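Workshop notebook, February -- casting and wardrobe bench, Clusness

Back on the actor profiles this morning. Marion Moncrieff wants the programme pages for Bredley finished before the dress run, and I've only got proper notes for three of the cast. The rest sent me a headshot and a "will write something later", which we all know what that means!

Wilma Pringle's is the best so far. She did two seasons of Niven as the younger sister, then a lot of radio, then nothing for a while when she went off to train as a dance teacher. I rang her to check the dates and we ended up chatting for 28 minutes (sorry, phone bill). She'd like the Fumudance years left in and the shampoo advert taken out. Fair enough.

Despina Mujić sent me 4,000 words. It's lovely stuff, all the way from school plays in the church hall, but the page holds a couple of paragraphs at most. I've cut it twice and it's still too long. Keep the bit where she went on as understudy with the script tucked in her sleeve.

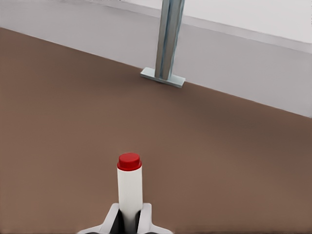
After lunch: ages and birthplaces

Marion says leave ages off altogether unless they ask. I agree, only the old template has a box for it and it prints "unknown" if you leave it blank, which looks daft next to a smiling face. Have deleted the box from my copy. Somebody please do the same on the shared one or it'll creep back in.

Wilma Gourlay's birthplace is down as Bredley in last year's programme. Wrong! She only plays someone from there. Changed to "grew up by the coast" until she rings back.

Still to do: Wilma Strachan's credits, and find out if she wants her stage name or her own. Also check page 99 of the old Niven scrapbook for the cast list, as mine has a coffee ring over half of it.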